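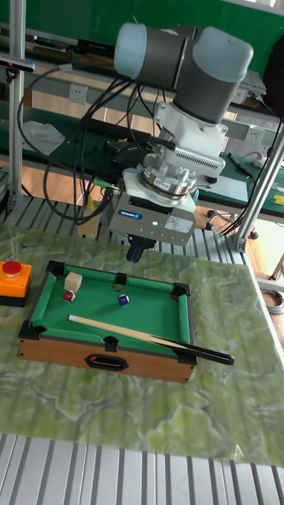
Fig. 1. Miniature pool table, green felt, black corner pockets.

Home | Projects | Archive | Contact

Whose Rules? Pool Etiquette in Four Student Bars
Stodent Project Reports, November
By Gaétan Petrenko

Pool has official rules. I mention this because players in our four bars regarded them as a rumor. Our project asked where house rules come from and who gets to enforce them. We collected 39 questionnaires, two of them legible only in part, and spent far too many evenings at Losari, which the department declined to reimburse.
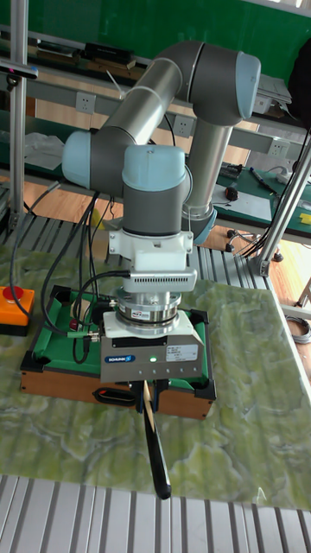 The sharpest split concerned the foul. At Losari a foul gives your opponent two shots. At Tehrani it gives them one shot and the right to bring it up for the rest of the night. Players at both bars told us theirs was the normal way, and most had learned it from an older sibling or from losing.

Enforcement was harder to study. Fondari has a printed sheet on the wall, but the pen corrections contradict the print and each other.

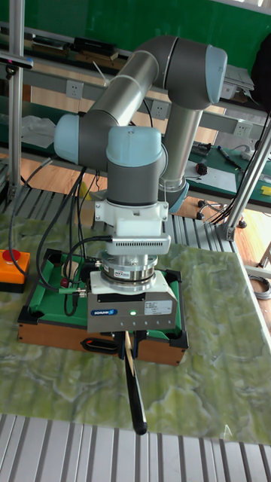

When an argument broke out, the sheet was consulted last. The usual judge was whoever had put their coins down for the next game, a person with a strong interest in a quick verdict.

We had expected regulars to be stricter than newcomers. They were more flexible, mainly about their own fouls.
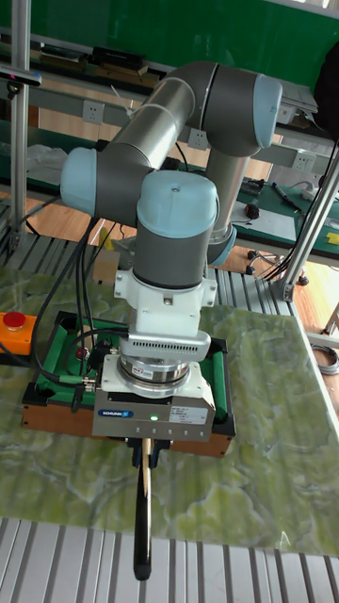

Marisa objected to this in the feedback session, saying that regulars bend the rules for beginners too, and that we would have seen it if we had stayed past 9 p.m. We have added later visits to the plan for next term.

Contact: Stodent project office | © Stodent | Back to top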